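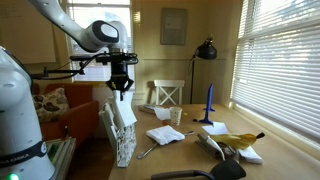
How to share a packing table with a robot arm

The arm came to our Clultham office in February to take over the gift bags. My job went from filling bags to looking after the thing that fills them, and the pay stayed exactly where it was. If Patbridge is sending one your way, this is how we get through a shift.

1. Clear the table before you start. The arm only knows the items on its list, and your lunch isn't one of them.

2. Stand the bags upright with the tops open. Flat bags are still a human job, and so are the creases.

3. Lay out napkins and cutlery with gaps between them. A hand's width will do. You'll find you start doing this at home.

4. Run one bag slowly and watch the fingers come down. If they land off centre, move the bag and leave the settings alone. Clavon charge for settings.

5. Keep your chair back while it's moving, and agree who is on the stop button. Two people both assuming it's the other one is how we lost a morning.

6. Write down every stop. We were promised 1728 bags in our first month and got 1612, and the stop sheet was the only thing that spared us a meeting on attitude.

Allow 5 minutes at the end for tidying up. The arm doesn't do that part, though Sial say it's coming in the next update.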